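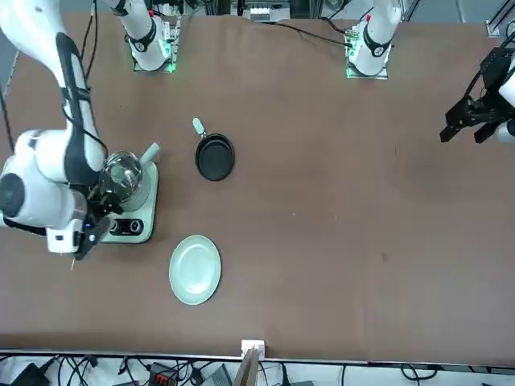 4. Setting Up Course Requests for the Fall

Rosumine collects course requests from students and turns them into a draft schedule. The first half of that job is easy. This section covers both halves and assumes you have already loaded your student roster (Section 3). If you skipped Section 3, the screens will look the same but every list will be empty, and you will spend a pleasant afternoon blaming the network.

4.1 Open a request window

1. Sign in with a counselor or administrator account. Teacher accounts can look at requests but can't change them, however persuasive the teacher.
2. Go to Planning, then Requests, then New Window.
3. Give the window a name. Use something you will recognize in August, when four windows called "test" will be less charming.
4. Pick the grade levels that may submit.
5. Set an opening date and a closing date. The window closes at midnight at the end of the closing date.
6. Click Save. The window stays in Draft until you click Publish.

Note: Students can't see a Draft window. Parents can't see it either, but they may call to ask about it.

4.2 Add electives

1. From the window page, click Add Courses.
2. Check the electives you plan to offer. Required courses are added for you and can't be unchecked.
3. Enter a seat limit for each elective. Leaving the field blank means no limit, and Rosumine will cheerfully put 281 students in Ceramics.
4. Write a short description, up to 100 characters. Students read the first few words, so don't save the good part for the end.
5. Under Alternates, choose how many backup choices each student must rank. The default is 2.

Caution: Don't delete an elective after the window is published. Deleting it also deletes every request for it, and there is no undo. Use Hide, then move the affected students by hand from the Alternates tab. 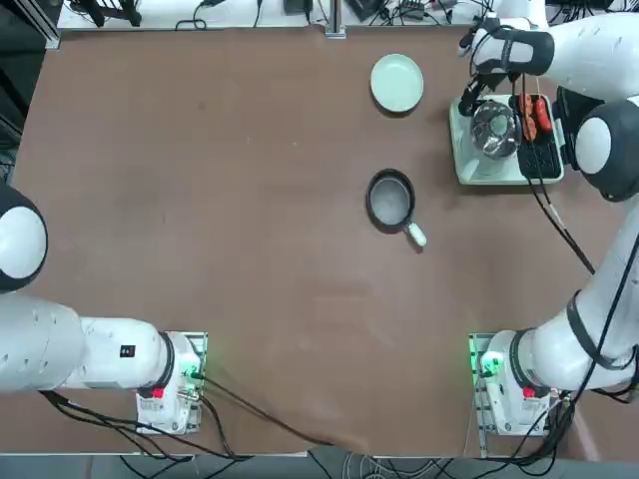 Brown tabletop with light scuff marks and streaks.

4.3 Friend requests

Some schools let students name a classmate they would like to share a class with. This is off by default, and we suggest thinking it over before changing that.

1. Go to Planning, then Options, then Peer Preferences.
2. Switch on Allow Named Peers.
3. Choose Mutual Only or One-Way. Mutual Only counts a name when both students have listed each other. One-Way counts every name, including those listed by people the other student has been avoiding since sixth grade.
4. Set the weight to Low, Medium or High.

Note: At High, the scheduler tries to keep groups together through as many periods as it can. You will get very tidy groups. You may also get a fourth-period algebra class with the same seating politics as the cafeteria.

Caution: Named peers are private. Before you export a report, check that the Peer column is hidden. It is visible by default in the Shih export format, which we have asked them to change.

4.4 Run a draft schedule

1. Close the request window.
2. Click Build Draft. Large schools should expect a wait. You may leave the page.
3. Open the Conflicts tab and work from the top.
4. If you see Error 939, two required courses are offered only once and at the same time. Move one of them and run the draft again.
5. When the list is short enough to live with, click Share with Staff.

Drafts can be rebuilt as often as you like. Each rebuild replaces the last one unless you click Keep a Copy first.

If you are moving from Navton, see Appendix B for importing old requests. Fustum files need to be converted before they can be imported.

Section revised November 2024 by Clifford Gosselin, Documentation.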